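Two-finger adaptive gripper or multi-finger hand for carton unpacking
Review by Kavitha Kurian
April 13, 2023

We have been comparing end effectors for one narrow job: lifting an upright inner carton out of an open corrugated shipper on a table. The candidates were the Cimutau two-finger linkage gripper and the Jimelau multi-finger hand. Both have a wrist camera. Controllers were left at factory defaults except where noted.

Setup

Mounting the Cimutau took one person less than half an hour. The adapter plate is keyed, so it goes on one way only. The Jimelau needs its own power supply and a second data line, and routing both past the elbow without limiting wrist travel took most of a morning. The supplied strain relief is too short for this. We made our own.

Camera view

The hand's camera sits low and looks out over the palm. With the fingers spread, the middle of the view stays open and the approach is easy to judge from a distance. As the fingers close, the textured tips move inward and hide the contact points.

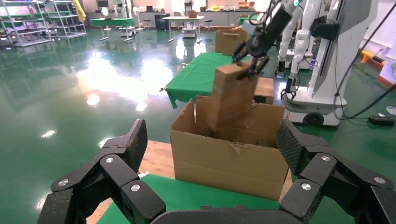 For teleoperation, the wide view has a second use. An operator can follow a neighboring arm on the same live feed and time the handover without turning to a room camera. We did not plan to score this, but both operators mentioned it and I have counted it in the hand's favor.

Grip on cardboard

The Cimutau closes on two sides and does little else. On a narrow carton this is sufficient. At the default force setting the walls bowed slightly on the lighter cartons, so we lowered it to level 3 and had no further trouble. The linkage tolerates a few degrees of misalignment before one finger lands first and pushes the carton over. Loose tape on a side face is a nuisance, as the finger can ride on the tape and slip when the arm accelerates.

The Jimelau can wrap a carton from more angles, and it recovers better from a poor first contact. It also needs clearance. In a tight shipper the outer fingers meet the torn flaps before the inner fingers meet the carton, and the current limit trips. Clearing the fault takes 5 seconds plus a re-home. 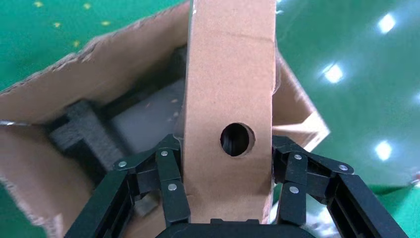
Close-range focus is acceptable on the Cimutau camera. Fibrous texture and small creases on the held face are resolved well enough for a pose check. The face itself blocks much of the view into the shipper, and a second fixed camera is needed if you want to inspect what is left inside. Glossy flooring produced bright spots that confused our edge detector until we fixed the exposure.

Controller

Both units ran from the Palaniappan controller, firmware 21. The Cimutau driver loaded without changes. The Jimelau driver dropped its connection twice in 300 cycles, each time during a homing move. Skelilcombe, our distributor, has the logs and expects a patch in November.

Verdict

For upright cartons in open shippers, buy the two-finger unit. The hand is worth its price if the same arm must also handle bags or cloth, which I will cover separately once the driver is fixed. Spare fingertip pads for the Cimutau are sold in pairs and should be ordered with the gripper.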